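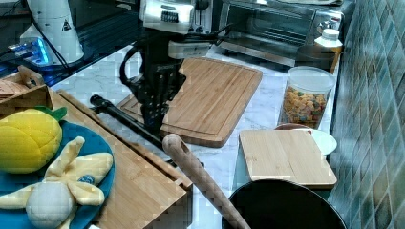
Bread from the day before is not breakfast, it is a punishment, wrote a reader under my last post, and then came a long comment in which I was told to get up earlier and walk to the bakery like a normal person. I have thought about this comment for several days. I would like to answer it properly, and the answer became too long for the comment box.

First I must say where I come from, for those who are new on this blog. I grew up in Natalero, a small town in the hills, where the bread was baked two times in the week. On the other days you ate what was left. So for me the bread from the day before, or from three days before, is simply bread. When I was a child I did not know there was another opinion. We had thick slices, toasted dark, with oil and salt, or with milk and a little sugar if it was winter and somebody had a cold. The very old pieces went into soup. My grandmother had a cloth bag behind the door for the ends, and when the bag was full there was soup, and when it was not full there was something else.

Then I moved to Annan for work and found out that people here have quite different feelings about breakfast. I have lived here 19 years now and I still discover new things. In the first months I rented a room in a house with a shared kitchen, and the bread in that kitchen was white, square and very soft. It stayed soft for more than a week, and this worried me. I wrote home about it. My mother wrote back that I should not eat it, and that she would send a parcel. The parcel came after ten days, with a loaf in it which had become so hard that I had to cut it with a saw from the shed. I made soup. The other people in the house were polite and tasted it, and one of them asked for the recipe, which I could not give, as it was only old bread, garlic, a tin of tomatoes and water.

But I wanted to write about the toasting, because that was the real subject of the comment, if you read it until the end. The reader thinks that toast is a way of hiding something. I think it is a way of cooking. You do not say that a boiled potato is hiding a raw potato.

I have strong views here, so please allow me to go slowly.

Fresh bread makes bad toast. It has too much water inside, and when the outside is brown the middle is like a wet sponge. On the second day it is better. For me the best is the third day, when the loaf is a bit difficult to cut and you need to hold it with some force. The slice should be as thick as a finger. Thinner and it becomes a biscuit, thicker and it does not fit (I know this from experience, and also the smell in the kitchen knows it). I like it dark, darker than most people would accept in a café. I scrape nothing off.

What you put on top depends on the season and also on your character. In summer I take a tomato cut in half and rub it on the bread until only the skin is left in my hand. In winter it is butter, and I let the butter sit until it is soft, for cold butter breaks the surface and then you have holes. Marmalade I learned here. I did not like it in the beginning, I found it was like eating the part of the orange which you are supposed to throw away. Now I make my own in January, seven jars each year, and I am a little bit unpleasant with visitors who leave the peel on the side of the plate.

About flour I must say something too, as I was asked. I buy Unura, the strong brown one in the paper sack, from the mill shop. I am not paid to say this, they do not know that I exist. Before that I used whatever was cheap, and the bread was fine, but it did not become interesting when it got old. It only became dry. With the brown flour the taste on day three is deeper, a bit like nuts, and there is a small sourness. I do not understand the chemistry. I tried to read about it and the article began with a diagram, so I closed it.

I bake one time in the week, in the evening, when the dishes from dinner are finished. It is a simple dough and I do not want to give the impression that I am some kind of expert. Flour, water, salt, a spoon of the starter which lives in the fridge door next to the mustard. I mix it in the afternoon, I fold it when I remember, and it goes in the oven after the evening news. When it comes out I am not allowed to cut it until the morning. This is my own rule and I have broken it perhaps every second week. The crust sings when it cools, a lot of small cracks, and it is very hard to sit in the next room and listen to this and do nothing.

So you see, dear reader, there is one day in the week when I do have fresh bread, and I enjoy it very much. I eat it with nothing on it. But on the other six days I am also happy, and this is what I could not explain in my short answer last time.

Now to the advice about walking to the bakery like a normal person. I tried it! For one month, in October, I got up and walked there each morning. It is not far, five minutes if the traffic light is kind. The bakery opens at half past seven, and there was always a queue already, and in the queue I learned a lot about the weather, about the parking in the high street and about a dog with a bad leg. The rolls were very good. I came home with cold hands and a warm bag, and it was lovely for the first week. In the second week it rained. In the third week I noticed that I was buying also a bun every morning, which I had not planned, and that I ate it on the way back, in front of the chemist. At the end of the month I had spent so much money on rolls and buns that I could have bought a whole sack of flour and still had a nice lunch somewhere.

Also, and I say this carefully, I missed my own breakfast. In the bakery month everything was finished so fast. You open a roll, you put something in it, you eat. With old bread there is a bit of work. You cut, you wait, you smell, you look out of the window at the neighbour's washing, you run back because you have waited too long. I am slow in the morning and this work is exactly as slow as I am.

There was another comment, a shorter one, which asked what I do with the pieces that are too old even for toast. This I can answer quickly. Small cubes, a pan, olive oil, and do not leave the room. They keep in a jar for two weeks if the jar is closed well. Or you put the bread in water until it is soft, press it out with your hands, and mix it with an egg, parsley and some hard cheese, then you make flat balls and fry them. In Natalero these were for the evenings when there was no meat, and in my family we liked them more than the meat, but it was not good to say so when my aunt was visiting, who was proud of her meat. And crumbs, of course. I have not bought crumbs in my life. I dry the ends in the oven after baking, when it is off but still warm, and then I go over them with a rolling pin inside a clean tea towel. Please use one without a strong washing powder smell. I made this mistake with the fish at Easter.

Last summer we took the slow train to Tirna for a holiday, 90 minutes along the coast, and in the guest house there was a breakfast room with a big basket of different breads. On the first morning everything was fresh and all the guests were very enthusiastic. On the second morning I saw that the brown loaf from yesterday was still there at the bottom of the basket, under the new croissants. I asked if I could have it. The lady was almost offended, she said it was for the kitchen. I said it was the one I wanted. She brought it to me on a plate, cut in four slices, and next to it she put a small dish of salted butter which the other tables did not get. The morning after, she had already toasted it before I came down, and a bit too light for me, but I did not say anything. I ate all of it. On our last day she asked me how long I would keep a loaf like this at home, and I told her, and we stood in the doorway and talked about old bread until my husband came with the bags and said that the train would not wait.

I do not want to convince anybody. If you like a fresh roll, eat a fresh roll, and if you live so near to the bakery that it is still warm when you sit down, then I am even a bit jealous. My only request is that you do not throw the rest away in the evening. Put it in a cloth bag, not in plastic, and look at it again on the third day.

For the people who asked about the marmalade: the recipe is still the one from two winters ago, only I use less sugar now and I cut the peel thinner. I will correct the old post when I have time. And the question about the starter, if it can be frozen, I do not know. Mine has never been away from the fridge door, except in the week of Tirna, when it stayed with the neighbour and came back with a new jar and a much better temper.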